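Notes for the Plodo table-clearing list, version of Jun 6, 2019. I keep this next to the checklist itself so I remember why I wrote things the way I did (and so anybody borrowing it can argue with me properly).

# Plodo: clearing up after a meal

Plodo is my little collection of written routines for the boring end of dinner. It began as one text file in December and has grown to 27 routines, which is way more than I planned! This one covers a small table: bowls, cups, a spoon or two, scraps and wrappers.

The basic setup is a tray for the dirty dishes, a rack for them to go into, a tray for food leftovers and a clear bin for trash. I like the see-through kind of bin, where a red wrapper and a balled-up napkin are easy to spot before you empty it.
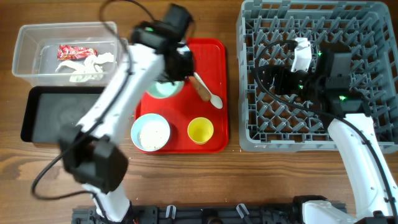 ## Order of work

1. Wrappers and napkins go in the bin first.
2. Scrape each bowl over the leftovers tray. Get the corners of the spoon too, you know what I mean.
3. Cups next, then bowls, then silverware, all into the rack.
4. Wipe the serving tray last.

I used to do the rack before the scraping, and that was a mistake I made for months. The Bañuelos version of this list still has it that way around, so if you're merging the two, keep mine for steps 1 and 2.

## Rice, my old enemy

Rice gets its own section because it travels. Anything saucy stays put, but dry grains bounce, and I've changed this part of the file more than any other. Pour low and slow, and keep the two trays touching if your table has the room for it. With a gap between the black tray and the red one, you end up with strays on the wood as well as on the red tray, and then you're picking them up one at a time. A damp cloth folded in half works best for me, dragged toward you.
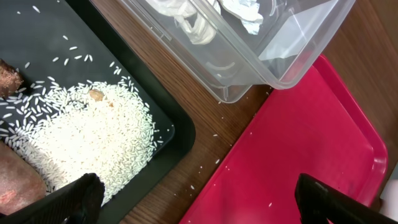

The leftovers step has two variants in the file, `scraps-mixed` and `scraps-sorted`. Mixed is the default. Sorted is for people who compost, or who want to save what's still good, and it's slower by a lot. With a heap of uncooked rice in the tray and bigger pieces sitting off to the side of it, I'd go for sorted and lift the big stuff out first. Cirkano readers asked for a third variant with liquids, and I'm still thinking about it.

## Files

- `table.md`: the routine above, in full
- `rice.md`: just the rice part, 1125 words (sorry)
- `brorketti.md`: the longer version for big pasta nights

Fixes are welcome, especially for `rice.md`. Please keep each step to one line, and leave the numbering alone, the other files point to it.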